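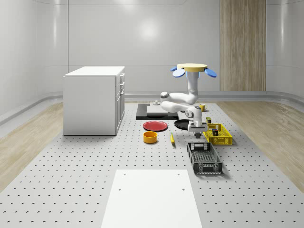
Home About Archive Travel Service Notes Contact

Checking In Without a Front Desk

In March I attended a regional meeting at the Korletey, a hotel of 500 rooms that has moved its entire arrival process to a mobile application called Trirkeo. The confirmation message asked guests to complete registration before arrival, to upload a form of identification, and to select a time at which the room would be required. I did all of this from home the evening before. The application thanked me and stated that my key would be issued to my phone at 3:00 p.m.

I arrived at 3:20 p.m. with a suitcase, a garment bag and a phone that had been used for maps throughout the drive. The former reception counter had been replaced by a long sofa and two tablets on stands. A sign directed guests to open the application. Mine displayed the words "Your room is being prepared" and a small moving circle. Several other travelers were seated with their luggage, looking at what I assume was the same circle.

It should be stated plainly that I am in favor of mobile check-in. I travel often for work, and I have stood in many lines at the end of long days in order to repeat an address that the hotel already had. When the process functions, it is a real improvement. My colleague Bijan Karimi used the same application at another property in the Dukine group and was in his room within five minutes of parking. He recommended it to me on that basis.

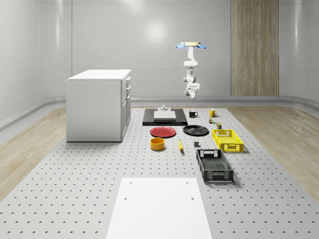
White robotic arm on a ceiling mount, with the gripper pointing down.

At 3:45 p.m. the circle was replaced by a room number, 2129, and a button marked "Unlock." I took the elevator to the twenty-first floor. The button produced a short vibration and a red light on the door. I tried again with the phone held higher, then lower, then flat against the lock as the help page advised. The help page also suggested restarting the phone, which signed me out of the application. To sign back in I needed a code sent by text message, and the corridor had no signal. I returned to the lobby, received the code, signed in and went up a second time. The light was still red.

There was a telephone on the wall near the elevators. It rang for some time and was answered by Kwaku Acheampong, the duty manager, who came up in person with a plastic key card. He was courteous and did not ask me to try the button again. He explained that the room had been reassigned during the afternoon and that the lock had kept the earlier guest's credentials. The application showed the correct room and the door did not know about it. He was able to correct the record from a device he carried, and he left me the card in case the difficulty returned.
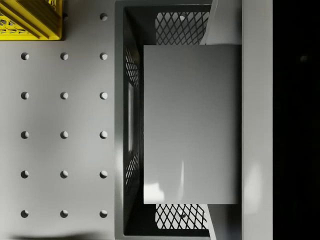

The fault, as I understood it, lay in how the system treats a change. A guest is given a time, a room and a key, and each of these is held in its own place with very little allowance for movement among them. I thought of a work surface viewed from directly above, with round holes set at regular intervals, and a yellow crate at the corner of which only a small part can be seen. The regular positions are easy to record. The crate is where the actual contents of the day are kept: the early arrival, the late departure, the family that needs two adjoining rooms, the air conditioner that fails at noon. A reception clerk used to carry all of that in his or her head and could settle most of it with a glance at the board behind the counter.

I do not suggest that the Korletey should bring back a full counter. The tablets in the lobby were in steady use, and most guests passed through without any delay that I observed. My recommendations are modest. The message "Your room is being prepared" should be accompanied by an estimated time. The sign in the lobby should give the number of the duty manager. A supply of key cards should be available to any guest who asks for one, including guests who do not own a recent phone or whose battery is exhausted on arrival. 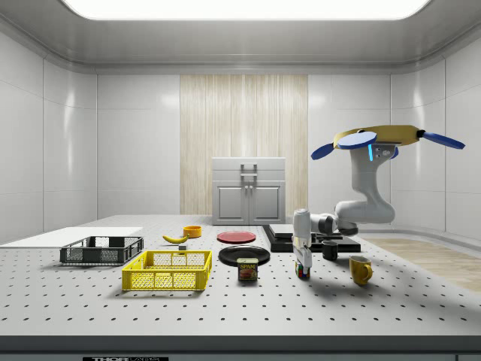 The matter of payment also deserves attention. At departure the application presented a bill that included a "digital convenience fee," which I had not seen during booking. The fee was small, and Mr. Acheampong removed it when I wrote to him. He also credited my account with 1000 points in Tallevum, the loyalty program used by the hotel. I appreciated both gestures. I would have preferred that the fee be disclosed on the first screen, where the nightly rate appears, so that no letter would have been required.

I have since been informed that a return visit to the same hotel is planned for our next meeting. I intend to use the application again. I will also charge my phone in the car and request a card when I arrive.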